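April 5, 2026
Field notebook, Naciri creek plots

Rain held off until after lunch, so I got down to the lower plots after all, and I'm glad I did, because the sedges are up! Back in January I had more or less written off the whole east bank (the ice had scraped it down to bare clay and I said some gloomy things in this notebook, which you are all welcome to go back and laugh at). Today there was green coming through on both sides of the gravel bar, thin but real.

Walked all 40 quadrats, starting at the Wornar footbridge and going downstream, same as always. Seedlings counted and entered: 196 total, with the heaviest patches where we left the old leaf litter alone over the winter. The raked quadrats look tidy and sad by comparison. I don't want to make too much of one spring's numbers, but if the next visit shows the same thing I'd like us to stop raking the upper plots too, at least until we know more.

Stakes 5 and 6 are leaning badly and I couldn't get either one to sit straight in that soft ground. I tied fresh flagging on them and moved on. Somebody heavier than me with a proper mallet should have a go.

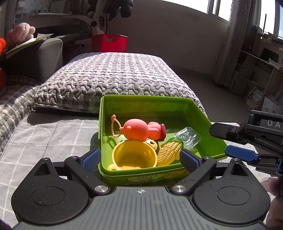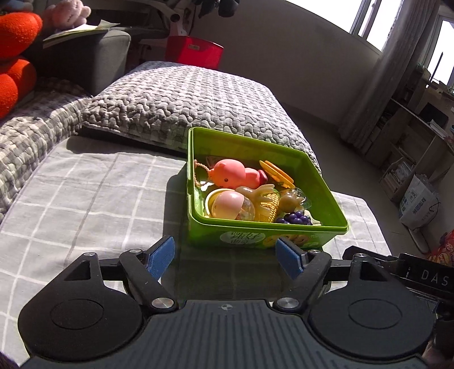

Green plastic box in both.

Water was cloudy below the culvert but clear above it, same as last spring, which makes me think again about the ditch coming in from the Nusus road. I took a bottle from each side and they are in the small fridge, labeled, top shelf. Please don't put lunch in front of them. The turbidity meter was drifting again, so I'll run the standards before I trust it with anything, and if it still wanders we may have to borrow the one from Loduvus for a while.

Heard chorus frogs the whole way back up the path – so loud by the old willow that I stood there far longer than I had any business doing. No egg masses that I could find, though the pool edges are still choked with last year's cattail and I may simply have missed them. Will bring the long waders next time and look properly from the far side.

To do: order more flagging, dry out the data sheets (they're on the radiator), copy the counts into the spreadsheet before my handwriting stops making sense even to me.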